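Storing and Reshaping a Baseball Cap on a Wire Stand

A cap left on a flat shelf settles onto its brim and the front panel creases. An open wire stand holds the crown from inside and lets air reach the sweatband. The method below suits structured and unstructured caps with a curved brim. It is not meant for wool felt or straw.

What you need

A wire dome stand with a stable base (the Trundik and the Noltham are both suitable)
A soft clothes brush
A lint-free cloth
Clean water in a spray bottle

Preparing the cap

1. Clear a level table and wipe it down. Grit on the surface transfers to the underside of the brim.
2. Brush the crown from the button outward, following the seams. Work around embroidery, not across it.
3. Turn the sweatband out and wipe it with a damp cloth.
4. Open the rear strap to its widest setting.

Mounting

5. Set the stand on the table with the base flat. If it rocks, bend the base ring back into plane before going further.
6. Hold the cap by both sides of the crown, just above the sweatband. Do not lift it by the brim - this is how most front panels get their crease.
7. Lower the cap straight down until the top seams rest on the wire.
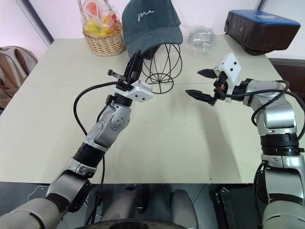
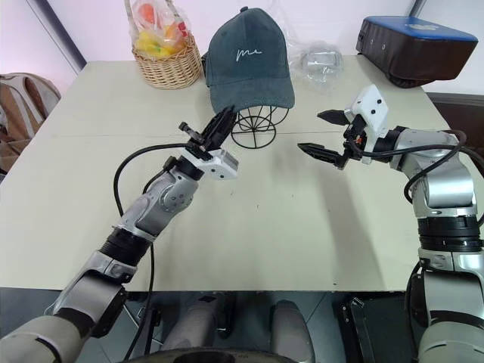

8. Center the button over the top of the dome. The brim should hang free and touch neither the base nor the table.
9. Run a finger along each seam and check that no wire pushes the fabric out. Rotate the cap slightly if it does.

Reshaping

Mist the dented area lightly from inside. The fabric should feel cool but should not drip. Smooth it outward against the wire and leave it for 36 hours, out of direct sun. Repeat if the dent is still visible. After 2 passes, further misting has little effect on a buckram front, and light steam is the next option - keep the nozzle well clear of any embroidery.

Close the strap again only when the sweatband is fully dry.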